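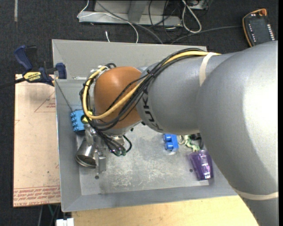

第三章 放置箱体与装入物品

本章适用于 Netetti 灰色金属箱的首次放置、日常装箱、取物、清洗和收存。拆包检查见第二章，推车和层架的安装见第四章。如果箱体是随 Hirnon 层架一起购买的，请先完成第四章，再回到本章 3.2。

文中的“左端”“右端”以操作者站在箱体长边一侧、面向箱体时为准。“侧壁”指箱体四面的立壁，“箱口”指立壁上沿围成的开口。

3.1 开始之前

准备下列物品：

箱体，一只
Falau 底垫，一张（随箱附带，卷装）
标签夹，2 个
软布，两块，一湿一干
中性洗涤剂
防割手套，一副

底垫出厂时是卷起来的。请提前取出，反面朝上平铺在桌面上，放置一夜后再使用。不要用热水烫，也不要用吹风机吹。底垫有轻微的橡胶气味属于正常情况，通风后会减弱。

注意：箱口上沿经过翻边处理，但运输中受到磕碰的部位可能出现毛刺。第一次搬动箱体时请戴手套，并沿箱口检查一圈。发现毛刺时停止使用，按第二章末尾的方式联系 Netetti 售后，不要自行打磨。

3.2 放置箱体

1. 选一处平整、干燥的台面。台面应比箱底大，箱体四边不得悬空。

2. 清理台面。螺钉、碎屑、干结的胶痕都要去掉。

3. 由一人双手握住箱体两端，平着放下。箱内已有物品时，由两人搬动。

4. 用手掌依次按压箱口的四个角。如有晃动，先换一个位置再试。仍然晃动时，把箱体翻过来，检查底部四角的胶脚是否齐全、是否装到底。

5. 确认箱口上方留有足够的取物空间。放在层架上时，箱口到上一层板的距离不应小于 200 毫米。

6. 在箱体的长边一侧留出站人的位置。短边一侧可以靠墙。

注意：不要把箱体放在暖气片、炉灶或其他热源旁边。金属侧壁升温快，手碰到时可能烫伤，箱内的塑料件也会变形。

注意：不要把箱体当作踏脚凳使用，倒扣过来也不行。

箱体可以放在室内任何一间房里。放在厨房时，请与水槽保持一臂左右的距离。放在阳台时，应确认雨水不会溅入。箱内如有积水，请倒出或吸干。

3.3 铺底垫

装硬物时建议铺底垫。只装布料、毛绒物品或纸张时可以不铺。

1. 用湿布擦拭箱底，再用干布擦干。四个内角容易残留水分，请用干布的一角按压吸干。

2. 把底垫沿长边对折，放入箱底中央，再向两侧展开。

3. 从中间向四周抚平。底垫边缘应贴近侧壁，但不要翘上侧壁。

4. 如果底垫偏大，取出后用剪刀修剪。每次只剪掉窄窄的一条，放回去比对，再决定是否继续剪。

5. 用手在垫面上来回推几下。底垫移动时，取出，检查箱底和垫底是否都已干燥。

说明：Falau 底垫分正反面，有细密纹路的一面朝上。两面都是光面的是旧款，任意一面朝上均可。

底垫不固定在箱体上，请勿涂胶。涂过胶的箱底清洗起来很麻烦，残胶还会粘住后来放入的小件。

3.4 装箱的一般顺序

一只箱子里通常会同时放入几种东西：杯子、玩具、工具配件、带绳子的小物。材质不同，怕的东西也不一样。按下面的顺序装，取的时候会省事一些。

1. 把要装的物品全部放到台面上，分开摆。

2. 挑出不宜装箱的物品。范围见 3.8。

3. 把又重又扁的物品先放入箱底，尽量靠近中间。

4. 放块状物品，让较平的一面贴着侧壁。

5. 放杯、碗、罐等开口容器。

6. 放细长物品，沿长边摆放，不要斜架在箱口上。

7. 最后放带绳或带线的物品，并按 3.7 处理绳线。

8. 从上往下看一遍。任何物品都不应高出箱口。

整箱物品的重量不得超过 9 公斤。超过时请分成两箱。手边没有秤的，可以先抱起一件已知重量的东西作比较，再试着抬一下箱体的一端。

如果箱子只是临时放东西，当天就要清空，第 3 步到第 6 步的先后可以灵活掌握，但第 2 步和第 7 步不要省略。

3.5 装入杯子和其他开口容器

不锈钢杯最常见，也最容易在箱里滚动。本章开头的图里，箱体左端有一只斜着的不锈钢杯，杯口朝左下，较窄的一头朝上。杯子在箱中可以有三种放法，选择哪一种由杯形和箱内剩余空间决定。

正放
1. 杯底朝下，放在垫面上。
2. 杯身与侧壁之间留出手指能伸进去的空隙。
3. 杯内可以放小件，但小件不应高出杯口。
适合底部宽、重心低的杯子。

倒扣
1. 杯口朝下，放在垫面上。
2. 轻按杯底，确认杯口一圈都接触垫面。
3. 不要在倒扣的杯底上再叠放其他东西。
适合口大底小的杯子。杯内必须完全干燥后才能倒扣，残留的水汽会闷在里面，垫面上也会留下一圈水印。

斜放
1. 先放好旁边的块状物品。
2. 把杯身靠在块状物品或侧壁上，杯口朝向箱体的空处。
3. 松手，观察杯子是否继续滑动。
4. 如有滑动，在杯身下方垫一块折好的软布。
适合手伸进箱里取物时从上往下拿的情况，杯口边缘比较容易捏住。

说明：抛光的不锈钢表面会映出周围的东西，在较强的灯光下还会有刺眼的反光。看不清杯口朝向时，换个角度看，或者用手摸一下再拿。

说明：抛光面容易留下指纹和细划痕。在意外观的，可以在装箱前给杯子套一只布袋。划痕不影响使用。

带把手的杯子，把手朝向箱体中间。多只杯子并排时，把手统一朝同一个方向。不要把一只杯子的把手穿进另一只杯子的把手里。

同样大小的不锈钢杯可以套叠，但不要用力压紧。已经卡住的，在外侧杯子上淋温水，稍等片刻后旋转着拔开。不要用金属工具撬，也不要敲打杯口。

玻璃杯和陶瓷杯应单独装箱，每只用布包好。与金属物品混装造成的破损不在保修范围内。

3.6 装入块状物品

玩具积木、收纳块、海绵块、小盒子都属于这一类。表面有凸起的块状物，请按以下步骤放置。

1. 看清凸起在哪一面。

2. 把没有凸起或者凸起较少的一面靠向侧壁。箱内空间不够时，有凸起的一面也可以靠壁，只是取出时要先往箱中间挪一下，再往上提。

3. 凸起之间容易夹住细绳、纸屑和底垫边缘。放好以后用手指沿底边划一圈，确认没有夹住东西。

4. 在块状物上面或旁边搭放小件时，小件应能单独拿走。

浅色的块状物靠在灰色侧壁上时比较醒目，深色的就不太容易看出来。箱里深色物品较多的，可以选购浅色底垫，规格与随箱底垫相同。

圆形小件，比如瓶盖、轮子、圆盒，会滚到箱角里去。可以拿块状物把它们挡在一侧，或者先放进杯子。直径比一元硬币还小的圆件，请装入带拉链的小袋。

注意：箱内有儿童玩具时，先确认有没有脱落的小零件。金属箱的内角是弧形的，小零件卡在弧角与底垫之间，从上面不容易看见。

海绵和软胶类的块状物不要长期受压。需要存放一季以上时，把它们移到最上层，或者另外找箱子装。压扁后未能恢复的海绵，用温水浸泡后挤干，平放晾着，多数可以回弹一部分。

3.7 处理绳和线

细绳、挂绳、短线搭过箱口或侧壁时，拿别的东西容易把它一并带出来。处理方法如下。

1. 从物品一端开始，把绳线理直。

2. 绕成手掌大小的圈，圈与圈之间不要交叉。

3. 用布质扎带扎住中段。不要用橡皮筋，放久了会粘在绳面上。

4. 把绳圈放在所属物品的上面，不要塞到下面。

5. 绳线必须留在箱外时，例如用来悬挂名牌，让它从箱体短边的侧壁上垂下，并夹上标签夹。

标签夹的安装：

1. 捏开夹口，从上往下套在侧壁上沿。

2. 夹口完全卡到底后松手。

3. 轻拉一下，确认不会滑脱。

4. 把纸标签从侧面插入。纸标签可以自行裁剪，厚度与普通名片接近的最合适。

随箱的标签夹一只装在长边，一只装在短边。放在层架上使用时，两只都可以装在朝外的一面。

注意：垂在箱外的绳线可能缠住经过的人或宠物。家中有幼儿的，请把绳线全部收入箱内。

3.8 不宜装入的物品

以下物品请勿装箱：

未擦干的铁制品。锈迹会染到底垫上，洗不掉。
盛有液体的敞口容器。
刀片、针和未加护套的尖锐工具。
电池及内含未取出电池的物品。
含酸、含盐的食品或其残渣。
樟脑丸及其他挥发性强的物品。
高出箱口的物品。

食品请先装入带盖容器。水果短时间放在箱里没有问题，过夜请取出。

文件和照片可以装箱，但不要与潮湿的物品同放。底垫对纸张没有影响。

3.9 取出物品

1. 先看，再伸手。确认要拿的东西上面没有搭着别的物品或绳线。

2. 有绳线搭着时，先把绳线移开。

3. 从上方伸手，手指朝下。不要从侧面硬插进物品与侧壁之间。

4. 捏住物品的边缘或较窄的部位。杯子可以捏杯口，块状物捏两个相对的面。

5. 垂直提起，提过箱口以后再横向移动。

6. 余下的物品如有倒下或滑动，顺手扶正。

拿斜放的杯子时，先用另一只手抵住旁边的物品，再把杯子提起来。杯里若放了小件，先取小件。

东西贴在箱壁上不好捏时，用指尖把它往中间拨开一点。不要倾斜箱体让东西滑过来，也不要倒扣箱体一次倒出。从箱里倒出的金属杯砸在台面上，声音很大，杯口也可能磕变形。

一次要取多件时，在台面上先留出一块空处，逐件放下。台面是玻璃或石材的，铺一块布。

清空之后把底垫掀开看一眼。圆件、扣子、短绳常常会落在底垫下面。

3.10 清洗

空箱的容积约 34 升，放进普通家用水槽可能偏大。没有大水槽的，请在浴室或者室外清洗。

日常清洁

1. 取出所有物品和底垫。

2. 用湿布擦拭四面侧壁和箱底。

3. 有污渍的地方蘸少量中性洗涤剂，打圈擦拭。

4. 用清水擦两遍。

5. 用干布擦干，敞口放置，直到内角完全干燥。

标签胶痕和油污

1. 在布上蘸少量食用油，盖在胶痕上。

2. 等胶痕变软，用布推掉。不要用刀刮。

3. 再按日常清洁的步骤擦洗一遍。

底垫的清洗

1. 抖掉碎屑。

2. 放入温水，用软毛刷顺着纹路方向刷洗。

3. 平铺或者搭在晾杆上晾干，避免阳光直晒。底垫不可机洗，不可烘干。

注意：不得使用钢丝球、去污粉、含氯漂白剂和强酸清洁剂。灰色表面受损后会露出底材，受损处不能在家中修补。Jayasinghe 清洁膏经过试用，可以用于外壁，请勿用于箱内与食具接触的部位。

侧壁上的水渍用拧干的布擦一遍就能去掉大部分。水质较硬的地区，每次清洗后都要擦干，自然晾干会留下白印。

3.11 收存

1. 箱体清洗晾干后，把底垫卷起，有纹路的一面朝外，用布带扎住。

2. 取下标签夹，与底垫一起放入箱内。

3. 箱口盖一块布，四角压住。

4. 需要叠放时，同规格的空箱可以套叠，箱与箱之间垫一张纸。

5. 存放在干燥的室内。地下室和车库湿气较重，请垫高，离开地面。

装有物品的箱子不要相互叠放。箱口翻边不承重，压弯以后标签夹会装不进去。

长期不用的箱子，建议在 11 月换季时打开看一次，检查有没有潮气、虫迹和底垫粘连。底垫与箱底粘连时，从一个角慢慢揭起，中途不要停在同一处用力拉。

3.12 常见情况与处理

箱体放下后有响声
检查胶脚。胶脚齐全时，检查台面是否平整。箱底中央轻按时有轻微弹动，属于正常现象。

杯子在箱里滚来滚去
改为正放或倒扣。必须斜放的，用软布垫住，或者把块状物移过来挡住。

底垫起拱
取出重新铺平。天气冷时底垫发硬，请在室温下放置一段时间再铺。仍然起拱的，多半是尺寸偏大，参照 3.3 第 4 步修剪。

底垫边缘翘上侧壁
处理方法同上。已经定型的，把翘起的一边压在较重的物品下面，过夜即可。

物品上有灰黑色擦痕
不锈钢与侧壁反复摩擦会出现这种痕迹，用湿布蘸洗涤剂可以擦掉。浅色塑料上的擦痕较难去除，可用橡皮轻擦。

箱内有气味
取出底垫，分别清洗，敞口通风。在箱内放一碗小苏打，第二天取出。

标签夹松动
夹口张开过大造成的，不能恢复，请更换。单独订购时注明用于长边还是短边，两种都能夹住侧壁，只是纸标签的插入方向不同。

侧壁凹陷
不影响使用的小凹陷可以不处理。凹陷使箱口变形、手套或布料会被挂住的，停止使用。

3.13 配件与更换

底垫、标签夹和胶脚可以单独购买。订购时请提供箱底铭牌上的型号，铭牌在短边一侧的外底面。铭牌磨损看不清的，量出箱口的长和宽，一并告知售后。

胶脚的更换：

1. 清空箱体，倒扣在铺了布的台面上。

2. 捏住旧胶脚，一边旋转一边往外拔。断在孔里的部分用镊子取出。

3. 擦净孔口。

4. 把新胶脚的细端对准孔口，用拇指压到底。四只胶脚请同时更换，新旧混用会使箱体不平。

5. 翻正箱体，重复 3.2 第 4 步。

旧款箱体的胶脚为粘贴式，与现款不通用。粘贴式胶脚更换前须把孔位周围的残胶清理干净，贴好后静置一夜再放入物品。

推车和层架的安装见第四章。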